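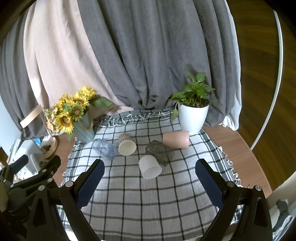

1/ Je suis rentrée hier de Stollthorpe, où j'ai vu l'exposition de Mariann Virág. Je fais un fil parce qu'on m'a posé plusieurs fois la question et que je n'ai pas envie de répondre en double dans les messages privés.

2/ L'exposition s'appelle « Mimenis ». Elle occupe les deux étages de la galerie Veres, dans l'ancienne halle aux grains. Elle reste en place jusqu'à la fin mars. Entrée libre, ouverture à 11 h.

3/ Virág est surtout connue pour ses gravures. Ici il n'y en a que très peu. L'essentiel, ce sont des dessins à la mine de plomb et de petits reliefs en plâtre, faits ces quatre dernières années.

4/ Au total, 68 œuvres. C'est beaucoup pour la surface du lieu. Au rez-de-chaussée l'accrochage est serré, sur deux rangs par endroits, et il faut se baisser pour voir correctement le rang du bas.

5/ L'étage respire mieux. Les reliefs y sont posés sur des tablettes étroites à hauteur de hanche, sans vitrine. On les regarde d'en haut, comme une carte. Le matin, la lumière vient de la gauche et les creux se lisent très bien. J'y suis repassée vers 16 h et on ne voyait presque plus rien des plus plats.

6/ Si vous pouvez choisir votre heure, allez-y donc avant midi.

7/ Le commissariat est de Ching-wen Lui. Elle a pris le parti de ne pas suivre la chronologie. Les salles sont groupées par geste : plier, frotter, reprendre. Les dates sont sur les cartels mais en tout petit.

8/ J'étais sceptique au départ. Pour « frotter » ça fonctionne, on voit comment un même mouvement du poignet passe du papier au plâtre. Pour « reprendre » je n'ai pas compris ce qui relie les pièces entre elles, à part qu'elles n'allaient pas ailleurs.

9/ La pièce qui m'a retenue le plus longtemps : « Alleck », un dessin de 262 cm de long, sur un seul rouleau, fixé au mur par des aimants. Des hachures très courtes, toutes dans le même sens, sauf une bande vers le tiers droit où elles se retournent. De loin on dirait un pli dans le papier. Il n'y en a pas.

10/ D'après le texte de salle, elle y a travaillé pendant un hiver entier, en déroulant au fur et à mesure, sans revoir le début. Je le note parce que la densité change nettement d'un bout à l'autre. Le côté gauche est plus hésitant.

11/ Deux gravures anciennes sont accrochées à côté. Je ne suis pas sûre que ce soit un service à leur rendre. Elles sont bonnes, mais on les regarde en passant, avec le grand dessin dans le coin de l'œil.

12/ Côté textes : bilingues, courts, lisibles. Une erreur au premier étage, deux cartels intervertis près de la fenêtre (les formats ne correspondent pas). Je l'ai signalée à l'accueil, on m'a dit que ce serait corrigé.

13/ Le catalogue est tiré à 250 exemplaires. Il en restait une pile à la caisse quand je suis partie. Reproductions correctes pour les dessins, décevantes pour les reliefs, tout est éclairé de face et le plâtre devient gris uniforme. L'entretien entre Virág et Lui, à la fin, vaut la lecture.

14/ Dans cet entretien elle parle longuement du papier. Elle a arrêté d'acheter du papier d'art pour les grands formats et utilise maintenant un papier de patronage de couture, plus mince, qui marque au moindre appui. Elle dit aussi qu'elle ne gomme plus — ce qui se vérifie assez facilement, le nez sur le dessin.

15/ J'ai vu quelqu'un demander si les œuvres étaient à vendre. Une partie seulement, la liste est à l'accueil. Les grands dessins n'y sont pas.

16/ Pratique : depuis la gare, dix minutes à pied en montant. L'étage est accessible par un ascenseur au fond de la cour, mal indiqué, demandez à l'entrée. Vestiaire gratuit, sacs à dos obligatoirement déposés.

17/ Comptez une bonne heure et demie. J'en ai passé presque trois, mais j'ai fait deux fois le tour et je prenais des notes.

18/ Virág fait une visite commentée en mars, sur inscription, avec peu de places. Je n'ai pas la date exacte, elle n'était pas encore affichée. Je l'ajoute sous ce fil dès que la galerie me répond.

19/ Ajout : on me demande si les photos sont autorisées. Oui, sans flash, sauf pour « Alleck ».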